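Recording notes from the Wekura Room

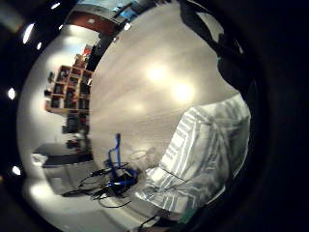 The spring sessions for the Daneshvar cello suites are finished, and the edited takes are now with the label. Recording took five days in April, spread over two visits to Tronbridge so the players could rest between the longer works. We booked the Wekura Room, the smaller of the two spaces there, for its short, even decay. It is a working room with plain white walls, and the square wooden cubbies, packed with odds and ends, do their share to break up the reflections from that side. The ceiling lights were switched off during takes and back on for playback.

The main pair of microphones stood a little farther back than we used last year. A cello recorded too close picks up a lot of finger noise, and the slow movements in this set have long stretches where any small sound is exposed. We kept a spot microphone near the instrument as a safety and used very little of it in the mix. The two movements with piano needed a different setup. The lid came down to the short stick and the cello moved forward onto bare floor.

Most of the editing is done in long sections. The players asked for this, and it suits the music. Where a passage had to be patched, we took the patch from the same day, as the pitch of the room and the feel of the bow change overnight. The opening movement of the second suite is a single take from start to finish.

The stereo master will be ready first, with the surround version to follow. Ament will release the set as a download and on disc, and the booklet will include a page on the instrument and its strings. Subscribers to this newsletter will get a link to one full movement before the release date.

The Wekura Room is closed for floor repairs through the summer. Sessions already booked there have been moved to the large hall, and the booking office has sent new load-in times to everyone affected.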